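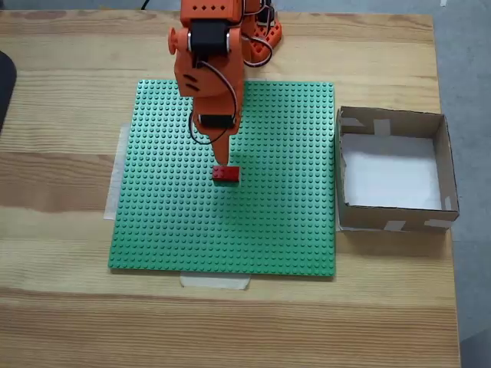
I've been fighting with the Wi-Fi in my kitchen since we moved to this house in November, and I finally have it to the point where I can stream a cooking show at the stove without the spinning circle. I'm not a network person. I'm a person with a phone, a roll of tape and a lot of stubbornness, and most of what worked cost me little or nothing. The one thing I'd tell you before anything else is to look at your wires. Gray and red wires looping off the side of an orange arm in a loose bundle are fine where they are, but a loop like that hanging behind a router is going to get snagged by the vacuum, and then you'll spend an evening blaming the phone company (I did, twice).

So, where to put the router. Mine came from Flisgate, my internet company, and the installer left it on the floor behind the couch where the line comes in. Terrible spot! Floors are bad, the backs of TVs are bad, and closed cabinets are bad. I bought a longer cable and moved mine to the top of a bookcase in the hallway, out in the open, and the bedroom went from one bar to full that same night. If you rent and can't drill, the flat cables tuck under the edge of a rug or along the baseboard pretty well. Don't run one through a doorway where the door closes on it. I have a pinched one in a drawer that drops the connection whenever you breathe on it.

Kitchens are the hard room. You've got a refrigerator, an oven, maybe a tiled wall, and all of it gets in the way. The microwave is its own problem. Ours knocks the tablet offline every single time I heat up leftovers, if the tablet is on the 2.4 band. Go into the Wi-Fi settings on whatever you use near the microwave and pick the 5 network, if your router shows both. Mine had them lumped together under one name and I had to log in to the router to split them up. The address and password were on a sticker on the bottom. Take a photo of that sticker with your phone before you put the router up high. You'll thank me when you're not standing on a chair with a flashlight in your teeth.

About boosters. I bought a Moltholm plug-in extender and plugged it in right there in the kitchen, where the signal was awful, and it very faithfully repeated an awful signal. It needs to go about halfway, somewhere your phone still gets a decent connection. Mine lives in the hall outlet now by the laundry closet. Also, give it a minute after you plug it in. I kept moving it before it had even finished starting up and got nowhere.

Run a speed test, but do it properly. Stand next to the router first, write the number down, then stand in the trouble spot and write that one down too. I pay for a 100 megabit plan and for months I assumed the company was shorting me. Next to the router I was getting nearly all of it, so the walls were the problem and I'd have been paying for a bigger plan to fix nothing. If the number right beside the router is low, then yes, call them, and have your numbers handy when you do. I'd test again at dinnertime, too, when everybody on the street is online.

Cell signal indoors is a separate headache. Turn on Wi-Fi calling! It was sitting in my phone's settings under the calling menu the whole time and I'd been taking my calls on the back steps in a coat. Some carriers want you to enter your street address first, for emergency calls, so fill that in carefully and change it when you move. A phone leaning on the kitchen windowsill will often hold a signal better than one on the counter, if you only need it for a text to go through. Keep it away from the sink, please.

Dust the router. I know. But the vents on mine were wearing a gray sweater by January, and it was hot enough that I didn't like touching it. Unplug it, use a dry paintbrush or a soft makeup brush, and skip the spray cleaner entirely. Don't put a plant on top of it either. I had a trailing one up there because it looked cute and I watered it about as neatly as you'd expect.

Label the plugs. A bit of masking tape folded over the cord, with "modem" or "router" or "phone" written on it in marker, and you won't pull the wrong one when you restart things. When I do restart, I unplug both, wait a minute, plug in the modem, wait for its lights to settle, and then do the router. Doing them both at once works about half the time at my house.

Last bit, and it's a money one. Read your bill. Mine had a rental fee for a box I'd mailed back before the move, and it took one call to get it taken off. I keep the return receipt in the same envelope as the appliance manuals now, along with the spare cable and that photo of the sticker, printed out in case it's my phone that's dead.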